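Unit 6. Evaluating a packaged bimanual cell: the Rendia folding kit

Reading for this unit: Bodis data sheet, sections 2 to 4. Bring the price list.

6.1 Scope of the product

Bodis sells the Rendia as a bench kit: two arms, two grippers, a mounting platform and a walled enclosure. Compute is quoted separately. List price is 2910 dollars, with the enclosure adding 417. The task set covers shirts and similar soft goods, handled by both arms over a flat white surface.

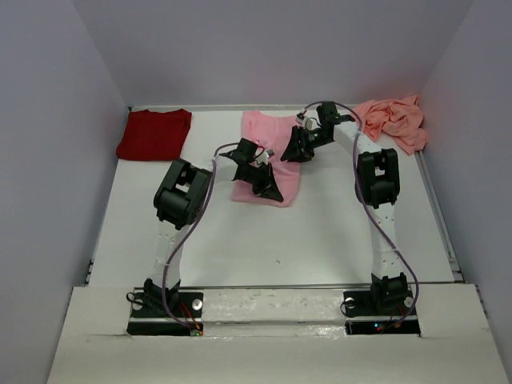 Cost comparisons in the assignment should use the full kit price. Several resellers, Eltport among them, quote the arms alone – check the line items before entering a figure in your table.

6.2 Points to assess

Reach: both grippers must be able to work over the center of the surface. Record the overlap zone for your garment size.
Cable routing: external cables run along the arms. Check slack at full extension and clearance at the elbow.
Garment state: a crumpled item and a flat item are separate start conditions. Log them separately.

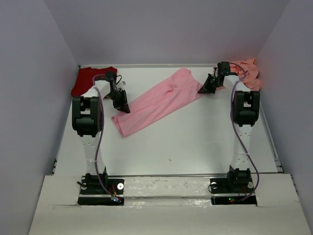
6.3 Trial protocol

Run 105 trials per start condition. A trial ends at release or at the time limit, whichever comes first. Dropped grasps count as failures even if the arm recovers. The Nyaga scoring sheet is used for all groups; the older sheet from December lacks the column for regrasps and will not be accepted.

Report median cycle time and failure rate. Do not average across start conditions.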